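Training > Food Safety > Shared Kitchens > Speaker Notes

March — Trivska Kitchen Services

Cold holding in a shared commissary: notes for the afternoon session, 2 p.m.

Slide 1. Scope. Walk-in coolers used by more than one permit holder. Trucks, bakers and caterers all load from the same box, usually in the same two hours before service. Freezers are covered in the second session. Skip the permit questions and send them to the desk.

Slide 2. The Paveck site. Building dates from 1997, cooler is original, compressor replaced once. We pulled 1031 door openings from the logger for one month. Of those, 834 fell before 10 a.m. Pause here. Ask who has looked at their own log in that way.

Slide 3. Air temperature and product temperature. The wall display reads air near the evaporator. It recovers quickly after the door shuts. A pan of cooked rice on the shelf by the door does not. Probe the product, in the center, and write down that number. If the two readings disagree, the product reading is the one that matters.

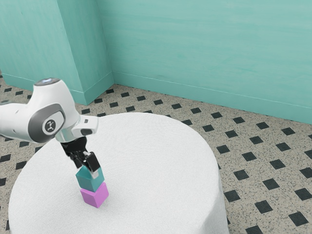

Slide 4. Shelf assignment. Raw poultry on the bottom, ready-to-eat on top, for every tenant. Do not give each tenant a full vertical bay unless each bay follows the same order. Mamov ran assigned bays for a season and found raw chicken beside another tenant's cut fruit at the same height. They now assign by level, with colored tape marking each tenant's width.

Slide 5. Cooling cooked food. From 135 F to 70 F within two hours, then to 41 F or below within the next four. Shallow pans, loosely covered until cold. Stock pots do not go in the walk-in hot — they warm everything around them. Ice wand first, or split the batch.

Slide 6. Logs. One sheet per cooler, kept on the door. Initials, time, product, reading, action taken. "OK" is not a reading. Show the Chowdary sheet as the layout to copy; the left column is wide enough to write in with gloves on.

Slide 7. Questions. Likely one: who discards food when the owner is off site. Answer from the kitchen agreement, section on spoilage. Handouts are by the door.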